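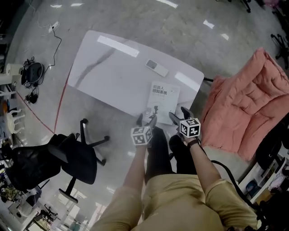
*Two hand-held grippers with marker cubes, one reaching toward the corner of a book.*

# Stadgate prison writing archive to open to readers in April

The collected papers of the Stadgate prison writing workshop will open to readers in April at the Kaltley Record Office, after a cataloguing project that has put 1,127 items into a single public list. The papers include play scripts, poems, letters, rehearsal notes and the minutes of the workshop's own meetings.

Stadgate closed as a prison before most of the material had been listed. The papers were kept in two places: a larger group held by the former education department, and a smaller one kept by the Nondlow Players, the amateur company that staged several of the workshop's scripts outside the prison. Both groups have now been transferred to the record office on permanent deposit. The two sets overlap in places, and where a script survives in more than one version each has been given its own entry.

Leonie Frei, the archivist in charge of the catalogue, said the main difficulty had been authorship. Many scripts were written jointly, and a good number carry initials, a cell number or nothing at all.

"We have recorded what is on the paper," she said. "If a script says 'by the Wednesday group', that is the name in the author field. Where a former member has told us who wrote a piece, we have put that in a separate note, with the source, and only with the consent of the writer or the family."

Of the items listed, most can be read without restriction. Letters that name third parties will stay closed until the people concerned have died or have agreed to release. Disciplinary papers, which reached the collection by accident inside a box of costume receipts, have been returned to the body responsible for prison records and do not appear in the list.

**Scripts and staging**

The best-known piece in the collection is *The Long Landing*, a one-act play for four voices. It was written for performance on a prison landing, with the audience standing on the floor below, and the stage directions depend on that layout. The Nondlow Players reworked it for an ordinary hall, moving two of the speakers to the back of the audience. Both texts are in the archive, along with a marked prompt copy from the hall version.

Frei said the prompt copy was of more use than the clean typescript in working out how the play had been done. It gives cues for the lights, which were limited to a single switch, and shows a cut of nearly two pages in the final speech. The reason for the cut is not given. The minutes for the period mention a disagreement over whether the play should end with a named person or with a number read aloud, but no decision is recorded.

A new reading of the uncut text is planned at the record office during the opening month. It will be given seated, without set or costume, and will be followed by a discussion with three former members of the workshop. Places are free but must be booked through the reading room desk.

**Cost and access**

The cataloguing was paid for by a grant of £2,000 from the Rüegg bequest and by staff time from the record office. The grant covered acid-free boxes, the repair of a torn rehearsal diary and the copying of audio cassettes. The cassettes had been stored next to a heating pipe, and two could not be played. The rest have been transferred to digital files and may be heard on the reading room computers. They may not be copied or taken away.

The public list will be searchable by title, date, form and, where known, author. Items are numbered in one run across both deposits, and the earlier shelf marks used by the education department are given in brackets for anyone following up older references. Readers will need to order papers a day ahead, as the boxes are kept at a separate store.

A second group of material has been offered by the family of a former tutor and is now being sorted. It is thought to consist mainly of teaching notes and correspondence with theatres. If it is accepted, it will be added to the same list as a supplement and the existing numbers will not change.

The record office has asked anyone holding scripts, programmes or photographs connected with the workshop to get in touch before sending them in. Copies are welcome where owners wish to keep the originals.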